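From: Nokuthula Khumalo
To: Flano repair list
Date: 2 Mar 2023
Subject: Re: [flano-repair] Old tower switches itself off after a few minutes

Hello all,

Sorry for the slow answer, I've been meaning to write this up since the weekend and then work got in the way. Quoting the original bit so it makes sense to anyone who joined since:

> I've got an elderly desktop tower that was given to me by my
> brother-in-law. It starts up fine, gets to the login screen, I can
> even open a browser, and then it just goes off. No warning, no blue
> screen, just off, like somebody pulled the plug. If I press the
> button straight away it comes on for less time than before. If I
> leave it over lunch I get a good long go at it.
>
> I have already swapped the power lead and tried a different wall
> socket. A friend says it's the power supply and I should bin the
> whole thing. Is it worth the bother? I only want it for scanning
> old slides.

Don't bin it! Or not yet, anyway. The clue is in the last part of your first paragraph. If it runs for longer after a rest, something is getting too hot, and the first place I'd look is the processor cooler. I had precisely this with mine in October and I was so sure it was the power supply that I went and bought one (a Pratutness, second-hand, perfectly nice, and it's still in its box under the stairs because I didn't need it).

What mine did was run for seven minutes from cold, almost to the second, and then drop dead. I know it was seven because I sat there with the kitchen timer like an idiot.
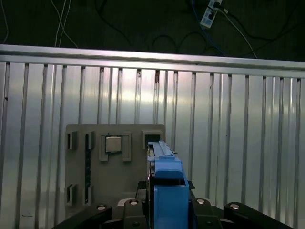
So, what I did, in the order I should have done it. Go into the BIOS setup first and leave it sitting there. Most of them have a page somewhere that shows the processor temperature, though some of the older office machines don't bother, in which case skip this. Mine started at 40 degrees, which looked fine, and I nearly closed the page and went off to do something else. I'm glad I didn't, as it just kept climbing. It was just short of 100 when the machine cut out, and that was doing nothing at all except showing me a blue menu.

A healthy one will creep up a bit and then settle. If yours settles and it still switches off, then your friend may have a point about the power supply and you can ignore the rest of this.

If it climbs, unplug it, hold the power button in for a few seconds, and get the side off. Look at the fan on the cooler. Mine was spinning happily the whole time, and that's what threw me — I'd assumed a turning fan meant a working cooler. Underneath it, between the fan and the metal fins, was a sort of felt mat of dust. I peeled it off in one piece, like the stuff from a tumble dryer filter (my daughter wanted to keep it, she was overruled).

If you're using a can of air, hold the fan still with a finger or a cotton bud. And take it outside, please. I did mine in the hall and I was sneezing until bedtime.

That got me from seven minutes up to 20, so better, but plainly not cured. Then I took the cooler off altogether. The old paste had gone like dried toothpaste and came away in crumbs. I cleaned both surfaces with isopropyl and coffee filters, put on a blob the size of a small pea from a tube of Flalance, and did the screws up a little at a time going corner to corner. One of the corners hadn't been properly tight to begin with, so for all I know that was the real culprit and the paste was a bystander.

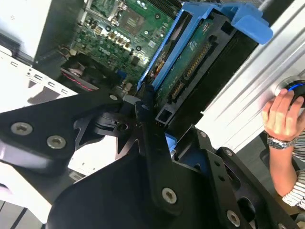
A Dell motherboard inside a desktop tower.

Two warnings from my own experience. Run the machine for a few minutes before you take the cooler off, so the paste has a chance to soften, then shut down and unplug. And twist gently before you lift. If it's the kind of processor with pins underneath, it can come straight up out of the socket stuck to the cooler, and then you get to spend the evening straightening pins with a mechanical pencil. Ask me how I know.

Also check which way the fan plug goes before you pull it off, and take a picture with your phone. I thought I'd remember. I did not remember.

Mine has been on all day most days since then and it sits at a very dull temperature. For scanning slides yours should be plenty, so I'd spend the price of a tube of paste on it before giving up. If you do end up needing a power supply you can have the Pratutness for the postage, but do check the connectors first, as some of those office towers use their own odd plugs and an ordinary one won't fit.

Let us know what temperature you get, and what model it is if there's a label anywhere.

Nokuthula

Flano repair list | Contact the list owner | Archive pages copyright Flano | Back to top

Comments on this message

slidebox_pete: It was my question. Left it in the BIOS last night and watched the number go up and up, then click, off. Dust mat present and correct. Will do the paste on Saturday.

marigold: Can I add, don't use the hoover on the inside. I did that years ago and lost a little jumper up the nozzle, never seen again.

T. in the north: Is Flalance the grey one or the white one? I've got a tube of Atanasov that came with a cooler ages ago and it has separated a bit at the end.

marigold: Squeeze the runny part out on to a tissue and see what comes after it. If it's still runny, buy new.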